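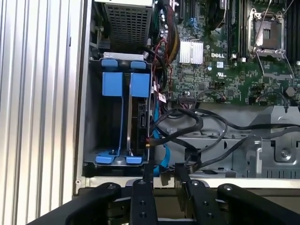 Piyumi Wijesinghe read my first draft of this section and wrote in the margin that the wrist view is the one thing you can't fix later, so it ought to come before the arm settings. She's right, and I moved it.

Section 4: Setting up a cable-handling run

I'm assuming you've already done the arm calibration in Section 3. If you skipped it, go back – I'll wait.

1. Set the open chassis flat in the work area and clamp it. I turn mine so the drive cage is on the left in the wrist view, and all my numbers are for that layout.

2. Start the Hiltance viewer and jog the arm over the case. You want the fingertips at the bottom of the view and the cables you care about above them.

3. Check the light. Bare metal panels and heatsink fins throw a lot of glare, and our grasp predictor loves to mistake a bright edge for a cable. Move the lamp, then look again.

4. Label your targets. Mark connectors and cables separately! A plug and the cable behind it need different grasps, and lumping them together dragged our early success rate way down.

5. Set the grip force to 11 newtons and run one slow pass by hand.

6. Now let the policy run. I record 78 attempts per layout and reset the cables between attempts.

Note: Don't tidy the cables when you reset. The whole point of the method is to find out how it copes with a mess, and I caught myself straightening things without meaning to (Mattes Wendt did too, so I felt a bit better).

Caution: Make sure the machine is unplugged from the wall, and keep the fingers away from the CPU socket. Those pins bend if you so much as look at them. I set a no-go box over the socket in Iremitz and leave it on for every run.

Caution: If a plug catches on a bracket, hit stop. Don't try to jog out of it sideways. Open the fingers first, then lift straight up.

When the run is done, save the log before you close the viewer. Scoring is in Section 5.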